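新闻稿
2008年5月

洗衣袋也值得好好挑:Jivano 圆形护洗袋六月上架

发稿:Jivano 产品部 Lacey Treloar

大家好,我是 Lacey,在 Jivano 管洗护收纳这条线。公司让我写新闻稿,我说那我就按平时说话的样子写了,老板 Silvia Bartoš 看完只改了两个错别字,所以各位编辑朋友收到的就是这一版,摘哪段用哪段都行,不用跟我客气。

先说正事:我们的圆形护洗袋系列六月开始发货,首批 1007 个,先进 Lornstead 的门店,邮购目录同步接单。单个零售价 27 元,四个一组的套装 80 元。颜色暂时是粉、浅粉、蓝灰、米棕几种边,想要别的颜色的读者可以来信,我真的会一封一封看!

再说说为什么是洗衣袋。去年我们整理顾客来信,整整一纸箱,讲得最多的居然是肩带。吊带衫的肩带、内衣的肩带、围裙的系带,洗一次就跟别的衣服拧成一股绳,拽都拽不开(我自己有一件米色吊带就是这么报废的,左边比右边长出一截,怎么穿都往下滑)。还有人写了满满三页纸讲她家的毛巾怎么勾坏了她的蕾丝,我读完立刻回家把自己的毛巾全部挑出来单独洗。

其实家里有洗衣袋的人很多,问题是不爱用。方的那种洗着洗着衣服全堆到一个角上,拿出来皱成一团,拉链又正好磨在上头。圆的就舒服多了,衣服进去能摊开一点,袋子自己也撑得住形状。Oravec 那边负责打样的师傅一开始嫌圆边难车,前前后后改了好多版,每次寄来我都先拿回家洗一个礼拜再说话。

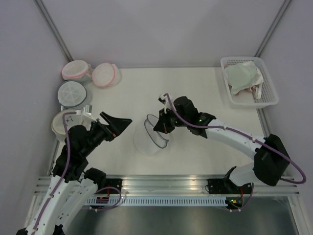 透明一点的面料是我坚持的。理由很土:我这个人记性差,袋子一装满就忘了里面是什么,晾的时候一个个拉开看,特别烦。面料透一点,拿起来瞄一眼就知道是袜子还是内衣。当然也有同事反对,说自己的内衣不想给婆婆看见,这个我也理解,所以浅色圆顶的那款我们一起保留下来了,边是粉的,好看。

顺便讲讲我自己怎么分。我不是那种讲究到每件衣服都看洗标的人,就是大概分一分:带细带子的放一起,薄的放一起,袜子一个袋,剩下那个袋专门留给出差的人。袋子别塞满,装到一半多一点就停手,塞满了等于没用袋子,里面的衣服动都动不了。拉链要拉到头,拉头塞进小布套里。有扣钩的内衣先扣上再放。深浅色还是要分开洗,袋子可挡不住掉色,这一点请各位编辑务必帮我写上,省得回头有人来信骂我。

洗完以后别闷在袋子里过夜。我妈总是洗好了往盆里一扔就去看电视,第二天早上才想起来,那个味道……袋子拿出来抖两下,衣服倒出来晾,袋子也挂起来晾,网面朝外,干得快。

配合护洗袋,我们还推荐一只白色塑料脏衣篮,Dimport 供货,长方形,圆角,边沿宽,手抓着不硌。篮身和底上都是一排排小孔,透气。我习惯把篮子放在台面一头,脏衣服先堆进去,袋子摊在另一头,从篮子里一件一件往外拿,该进哪个袋就进哪个袋。台面最好空一点,白色的最好,有没有漏掉的小袜子一眼就看见了。

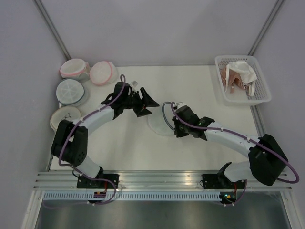 分衣服这件事我建议站着做,坐下来就不想起来了。先把带细带子的挑出来,这种最爱跟别的衣服缠,放到后面再挑就要解半天。厚的、大件的留在篮子里不用管,直接倒进机器。一篮子衣服,认真分也就几分钟,水还没接好就分完了。

Silvia 让我一定加上她的一句话,我原样抄下来:“我做日用品这么多年,最喜欢的还是那种买回去不用学就会用的东西。Lacey 把样品拿给我的时候我正在打电话,一边讲一边就把围巾装进去了,那我就知道可以卖。”(围巾后来真的跟着样品一起被我带回家洗了,洗得挺好,已经还她。)

关于送礼。套装我们做了一个很简单的纸盒,没有丝带,没有贺卡,打开就是四个袋子叠在一起。办公室里有人说太素,我觉得搬新家送这个挺合适的,宿舍新生也合适,盒子拆了还能装针线。纸盒单买不卖,别问啦。

上架期间 Lornstead 门店会摆一张桌子,篮子、袋子都放在上面,随便摸随便装,家里有什么难洗的小件也可以带来比一比大小。我六月会去站几天,想聊洗衣服的请来找我,聊一下午都可以。另外,前 1000 位买套装的顾客会拿到一张小卡片,正面写分类的办法,背面空白,可以自己记哪个颜色装什么,贴在洗衣机旁边正好。

媒体朋友需要样品的,请写信到 Jivano 产品部,注明收件人 Lacey Treloar,还有您想要哪个边的颜色。蓝灰色现在手头样品不多,先到先得。供货方面的问题请直接找 Silvia Bartoš,价格和数量都由她答复,我一算账就头疼。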